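Sep 13, 2022

**Stop asking the planner to know about cables**

Quick one, typing this between runs, so forgive the mess.

I keep having the same argument with Idrisa Sang. He wants a better model of the wires. I want the planner to stop pretending it has one. We've been going at it since February and I think I'm right, so I'm writing it down before he does.

Background for anyone outside Skamusar: we do teardown of old desktops. Lid off, reach in, take out what's worth taking out. The software is Rennie, our planner, sitting on top of a force controller that Kerubo Swai wrote and that remains the only part of the stack I trust. Rennie gets a point cloud, builds a collision world, plans through it. Fine for brackets. Fine for drive cages. Sheet metal stays where you left it.

Cables don't.
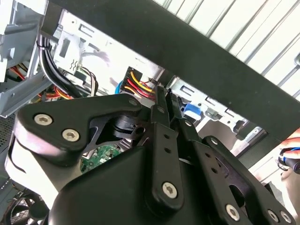 *Fingers up near the power connector. Black bundle, white tie, yellow and red wires fanning off to the right.*

To a collision checker, that bundle is a wall. Every voxel with a wire in it is as solid as the chassis. So Rennie does one of two things. Either it refuses (no path, goodbye) or it finds some absurd elbow-out route that clears every wire and puts the wide part of the gripper a hair off the metal. Which is the bit you should really be scared of. The soft stuff gets all the respect and the hard stuff gets the leftovers.

Idrisa's answer is to model it. Segment each cable, fit a curve, give it stiffness, simulate the push. He has a demo. It's a nice demo! One cable, clean background, both ends visible. Now try it on a bundle where five wires go behind a bracket and you have no idea which ones come out the other side. Perception can't give you the far end. It's not a resolution problem, and a bigger network won't look through steel. You end up with a very confident simulation of a guess.

And the compute. He's sampling 3000 shapes per plan. I cut it to 300 on our recorded cases and the plans that came out were the same plans, mostly. That tells me the samples weren't doing much.

What I'd do instead. Three labels. Rigid, do not touch. Soft, touch gently, with a force cap. Unknown, treat as rigid until somebody says otherwise. That's the whole world model. The planner pays a cost for going through soft, so it still prefers open air, but it's allowed to brush a bundle aside like any tech with a screwdriver does. The controller watches the force and backs off when it climbs. Done. You can explain it to a new hire before lunch.

Paraskevi Sfakianakis says this just moves the problem into the labels, and yeah, it does. I'd rather have it there. A wrong label is something I can look at on a screen and fix. A wrong stiffness parameter in a cable sim is something I find out about after two days of plots.
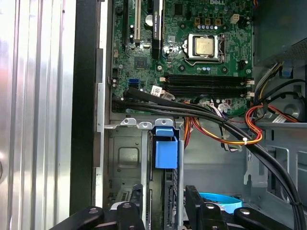
Her better objection is snagging. Push on a bundle and the force reads low right up until a loop catches on a finger bolt, then you pull back and now you're tugging on a connector. Fair. The force cap catches some of it, but the cap is set for pushing and the retreat goes the same way back out at whatever speed. So the retreat needs its own cap, lower, and its own "am I dragging something" check. Mwende Shirima has a branch that does this. It's maybe a page of code. It has been sitting in reveiw while we talk about spline fitting.

That's what annoys me, more than the cables. The unglamorous fix waits and the clever thing gets the meetings. I've seen it at Lastau too, back when I was there, same story with shiny parts and depth noise. Months on a reflection model. Then somebody averaged a few views from different angles and everyone went home.

I'm not saying never model anything deformable. If you're routing a cable, plugging one in, putting a harness together, then sure, the cable is the job and you'd better know where it's going. Jeptoo Bakilana's group does that kind of thing and they need every bit of it. Teardown isnt that. For us the cable is in the way.

So, asks. Merge Mwende's branch. Put the soft label in Rennie behind a flag, default off, I don't care. Log force on every retreat from now on so we have something to argue over besides opinions. Idrisa keeps his sim and runs it offline against the same logs, and if it predicts snags better than a dumb threshold I'll buy lunch and delete this post.

Next run's up, gotta go.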